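Kimalden Evening Courses
Materials and Storage, Handout 6: The Life of a Metal Bin
4 Feb 2018

Welcome back, everybody. Last time we spent nearly the whole session on shelving, which was more than I had planned, so tonight we give the floor to the plain metal bin. I know it sounds like a dull subject, but I have grown fond of bins over the years, and I hope you will leave looking at the ones in your own shop or garage a little more kindly.

Depth and reach

A deep bin holds a lot for the floor it takes up, and that is why people buy it. The trouble starts when it is half empty. The last few parts lie at the very bottom, often in a corner, and whoever wants them has to lean over the wall to get there. When you do the exercise with the Skila bin, which is 111 cm long, try reaching each of the four corners from one standing position — you will probably find one of them much harder than the rest, and it is worth writing down which. A sloping front helps some, since the reach goes down along the wall and you don't have to bend quite so far over the edge.

Paint and wear

Paint inside a bin has a hard life. Parts get dropped in, dragged around, and pulled out again, and the coating goes first wherever they rub. We talked in August about the difference between a chip and a scratch, so please look back at those notes if you have them. A chip has an edge you can feel with a fingernail. A scratch follows the direction something was moving. On an older bin the two run together and you get a ragged border between paint and bare metal, and reading that border is most of the skill.

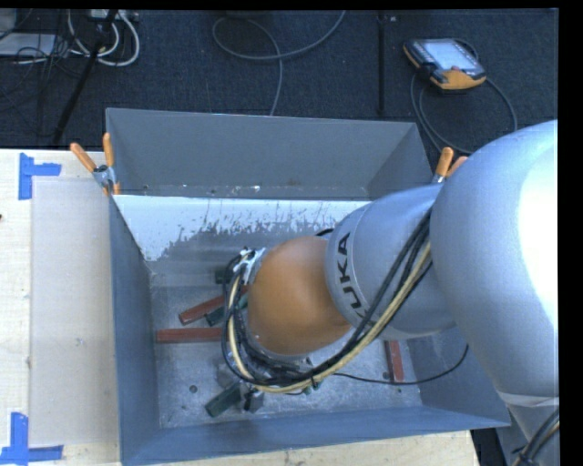 Fig. 1. Grey metal bin, open at the top. Note the ragged lower edge of the white paint beneath the back wall.

Look at how far down the white reaches, and where. It comes lowest at the left corner. Make a quick pencil sketch of the paint line in your notebook (it needn't be pretty!) and mark any place where you think a chip and a scratch meet. We will compare sketches after the break.

For next time

Please read the Graltberg booklet on coatings, at least the first half, and bring one small piece of painted metal from home. An old hinge or a jar lid is fine. If you would like your own copy of the Kekana workbook, the exercises on page 175 go nicely with tonight's material, and there is a spare on the shelf by the door.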